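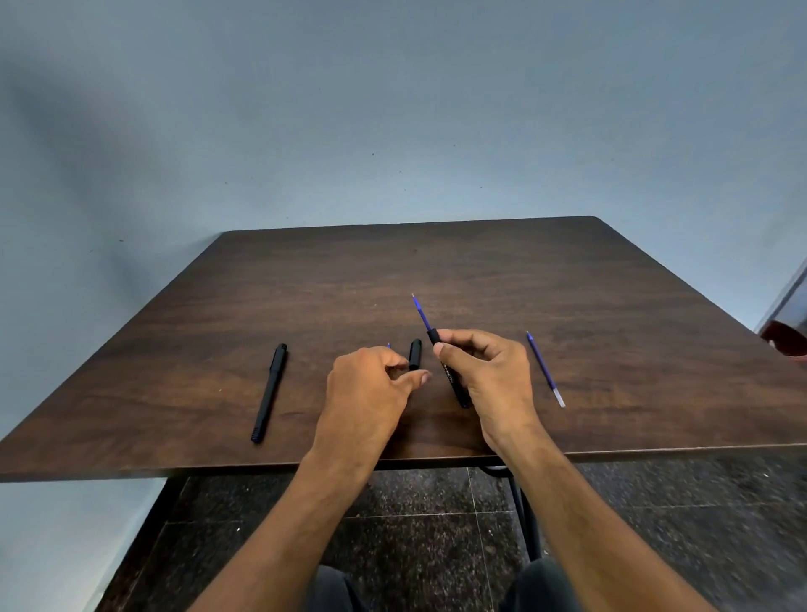

By Kristýna Jurčo

My grandmother kept her pens in a cocoa tin by the telephone, and when I was small I thought the greatest treat in the world was being allowed to take them all apart on the kitchen table and put them back together again. I still like doing it, and I still think a pen that has stopped writing deserves a second look before it goes in the trash. Most of the time there is nothing wrong with the pen at all. It wants a new refill, or the old one has worked itself crooked, or two pens have had their insides swapped by somebody in a hurry (in our house that would be me).

You don't need any tools for an ordinary stick or cap pen. What you do need is a clear table, good light, and a surface that contrasts with what you're working on. Blue refills show up nicely on dark wood. Black caps don't, so try to get in the habit of putting them down in the same spot every time. If your table slopes even a little, lay a dish towel down first, or you'll be on your hands and knees before long.

Start by taking off the cap and setting it to one side. Hold the barrel firmly in one hand, close to the joint, and turn the front section counterclockwise with the other. Some pens have a threaded joint and some are only pushed together, so if nothing moves after a gentle turn or two, try pulling straight instead. Please don't reach for the pliers! A stubborn joint will often give if you wrap a rubber band around it for grip, and plastic cracks much more easily than you'd think.

Once the joint is open, slide the refill out slowly, keeping the tip pointed away from your sleeve. I have a yellow cardigan that can tell you why. 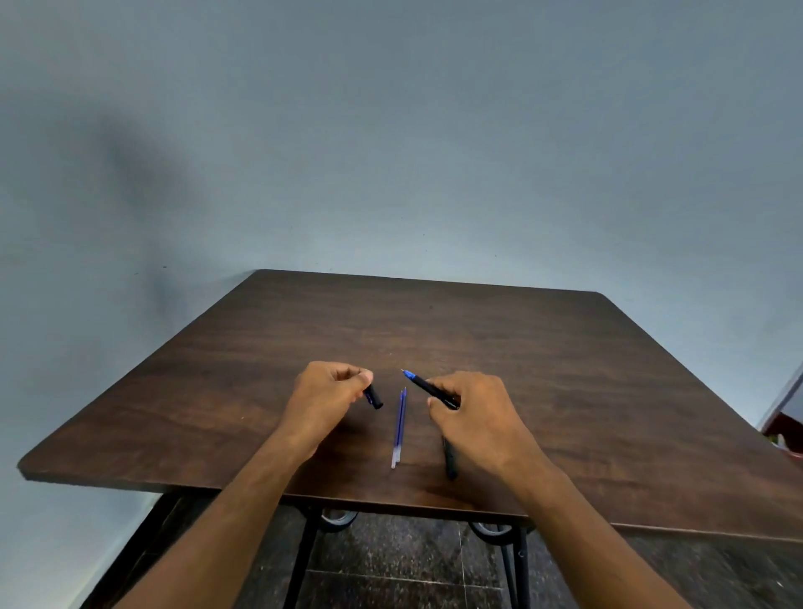 If you have more than one pen open, lay the refills down next to each other and compare them before you do anything else. Check the length first, then the thickness, then how much ink is left in the tube. Refills that look like twins can be just different enough that one rattles in the barrel and the other won't let the joint close. Tùng Từ, who sat beside me for years when we both worked in the Tridport library, used to keep a slip of paper with the length of every refill marked on it in pencil, and I've copied him ever since.

Before you put a refill back, scribble with it on scrap paper. If it skips, roll the tip in small circles for a minute or so. If it still skips and there's plenty of ink in the tube, warm it between your palms and try again. After that I give up on it and use a fresh one.

Putting the pen together is the same job backward. Feed the refill in tip first or tail first, depending on which end your barrel opens at, and let it settle before you close anything. Bring the two parts together straight and turn them with your fingertips only. If you feel it bind, back it off and start over.
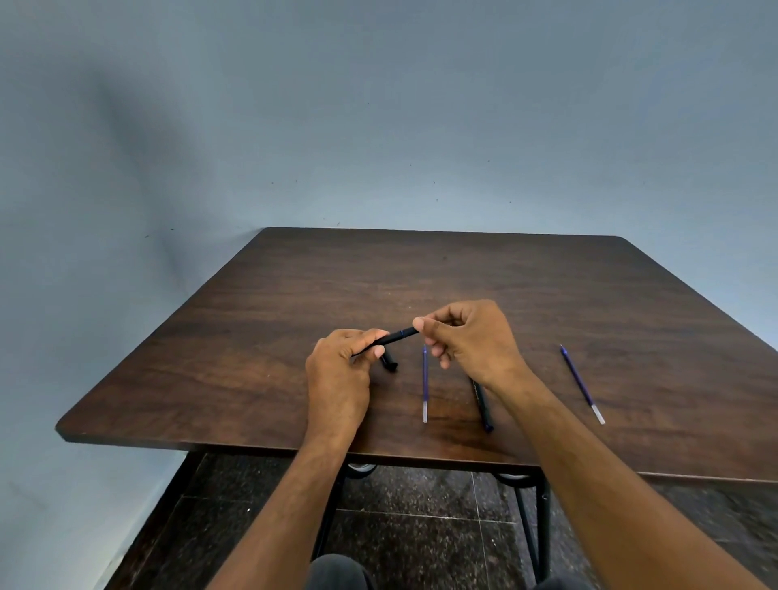 One barrel in hand, with the refills still on the table.

Write a line or two with the finished pen, then put the cap on until it clicks. I do mine in October, when the letter writing picks up again, and any spare barrels go back in the cocoa tin.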